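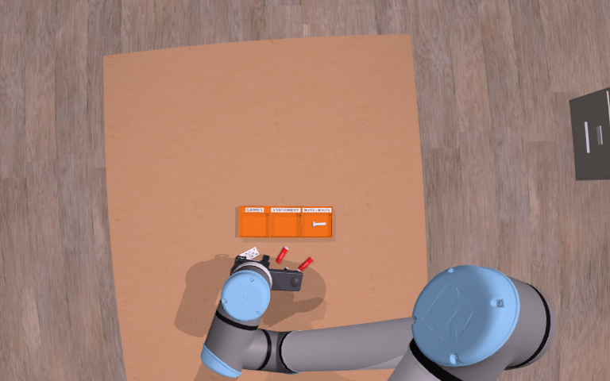 Simulation: Ein Roboterarm, lose Kleinteile und ein Kasten mit drei beschrifteten Fächern

Nimmt mir der Roboter die Arbeit weg?

Bei der Firma Nurner werden Kleinteile sortiert. Schrauben, Batterien, Spielsteine, alles kommt durcheinander an und muss ins richtige Fach. Früher machten das nur Menschen, 14 in jeder Schicht. Seit September hilft ein Roboterarm mit. Er heißt Preltesix, und in der Werbung steht, er mache die Arbeit »leichter für alle«. Für alle? Da lohnt es sich nachzufragen.

Geübt wird zuerst am Computer, in einer nachgebauten Welt. Fällt dort eine Schraube herunter, muss sie keiner aufheben. Nur ist eine echte Werkhalle viel unordentlicher -- da ist auch mal ein Etikett verklebt oder eine Batterie ausgelaufen. 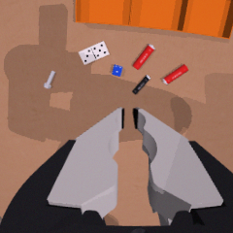
Ihr ist das Sortieren nie schwergefallen, erzählt eine Frau aus der Frühschicht. »Jetzt stehe ich daneben und schaue, ob er etwas falsch macht. Davon werde ich müder als vorher.«

Das hört man in der Werbung nicht. Dort steht nur, dass der Arm 1.396 Teile am Tag schafft. Wie viele davon im falschen Fach landen, steht nirgends. An einem Tag im Herbst mussten die Leute bei Nurner 168 Teile noch einmal von Hand einsortieren.
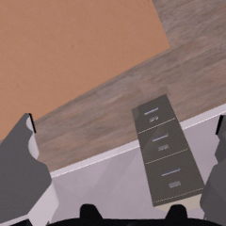
Und wer entscheidet, was aus den Leuten wird, wenn der Arm besser wird? Der Roboter jedenfalls nicht. Das macht die Chefetage. Sie kann sagen: Ihr lernt etwas Neues, zum Beispiel, wie man den Arm einstellt. Sie kann aber auch sagen: Wir brauchen euch nicht mehr. Bei Nurner hat bisher niemand seine Stelle verloren. Versprochen ist für das nächste Jahr aber auch nichts -- wir haben gefragt und keine klare Antwort bekommen.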